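Murkside landlords given until December to replace non-compliant sofas

Print this article | E-mail this article

5 Jul 2019

Landlords letting furnished homes in Murkside must remove upholstered seating that does not carry a permanent fire-resistance label by the end of December, under a housing order published by the town council.

The order applies to sofas, armchairs, sofa beds and loose seat cushions supplied with a tenancy. Filling and cover fabric are treated separately, and both must pass a smoldering-cigarette test. Items bought by the tenant are exempt, as are mattresses, for which separate rules are already in force.

Inspectors will check labels during routine license visits. Where a label has been cut off, the landlord may submit a purchase record that identifies the model. Re-covered furniture needs a new certificate from the upholsterer, even if the original filling has been kept. 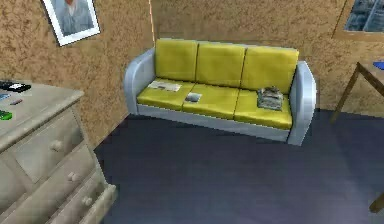 Wendelin Aebischer objected that the deadline was too short for owners of older three-seaters, telling the council that an upholsterer in Vokham had quoted him more for new certified covers than he paid for the sofa. He asked for the order to be limited to new tenancies in its first year. The request was declined.

The penalty for a first breach is $300 per item, rising to $2,000 if the item is still in the property at a second visit. Landlords have two weeks to appeal in writing.

Discarded sofas will be accepted without charge at the Lisura Road depot, with a limit of two per address. They must be delivered whole, with cushions and covers in place, and kept dry in transit. The depot will not accept furniture from commercial clearance firms.

Print this article | E-mail this article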